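The Small Breakfast
A children's museum program treats the first meal of the day as a subject worth teaching

On the second floor of the Clodovard Children's Museum, past the coat hooks and the map of the river, there is a counter that opens to families at 9:30 in the morning. It belongs to the Breakfast Room, a program now in its second season and supported by the Soline Fund. The room recorded 2,006 family visits between September and May, and the museum has extended its hours for the summer.

The premise is modest. Each family receives a set of play food, a board, a plate and a tray, and is invited to prepare a breakfast and serve it. A session lasts 20 minutes.

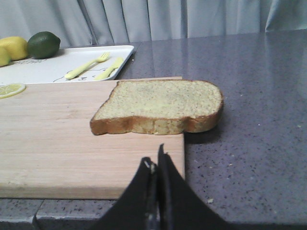
Bread is the first item most children reach for, according to the museum's education staff, and the curriculum begins there. Families are asked to talk about what bread is made of, who bakes it, and how it is eaten in their own homes. The slice supplied to the room has a golden-brown crust and a tan crumb dotted with darker flecks, much like a whole-grain loaf, and it prompts a good deal of talk about seeds. A round of lemon shares the cutting board with it. Staff do not correct a child who wants to serve the two together.

The room was planned by Tumaini Gachanja, the museum's director of early learning, who spent five years teaching kindergarten before joining the institution. Her first proposal called for a complete pretend kitchen with an oven, a sink and 41 separate pieces of food. Early sessions persuaded her to reduce it.

"Children were taking things out of cupboards for the whole visit," Gachanja said. "They were very happy, but they never sat down to anything. I wanted them to get as far as handing someone a plate." 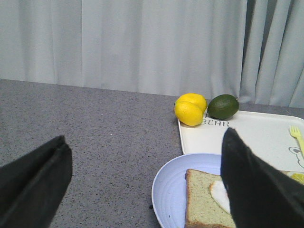
The furnishings were chosen with the same restraint. Barasa, the design studio engaged for the project, proposed a muted palette for the walls and left color to the food. Surfaces are wiped down between groups, and the curtains are laundered each month. The studio also recommended a serving tray with a raised rim, on the grounds that small hands tilt what they carry.

The tray carries a printed bear, and the bear has acquired a certain standing among regular visitors. Some children serve it first. Others ask that its face be left uncovered, and the fruit is moved accordingly.

Assembly follows a short sequence, posted at adult height:

Place the bread on the board and choose what will go with it.

Move the bread to the plate and set the egg on top.

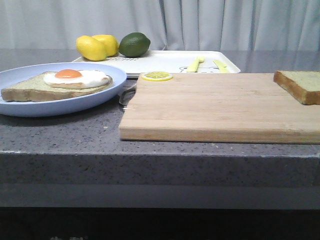

Arrange the fruit and utensils on the tray.

Carry the meal to a guest and say what it is.

The final step receives the most attention from staff. Naming a dish aloud gives younger children practice with new words, and families are encouraged to use whichever language they speak at home. The museum keeps a handwritten book of these names near the door — "sun toast" and "egg on a bed" both appear in it more than once. 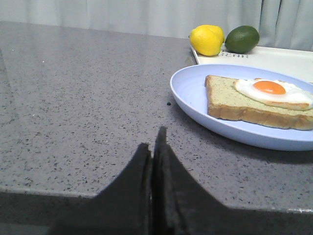
A second set of materials, prepared with the Voltness Public Library, will travel to neighborhood branches in the fall. It will include the same breakfast foods and a booklet of morning stories contributed by local families. Gachanja has asked that the traveling version stay as small as the original. Reservations for the museum sessions are free with admission and may be made at the front desk.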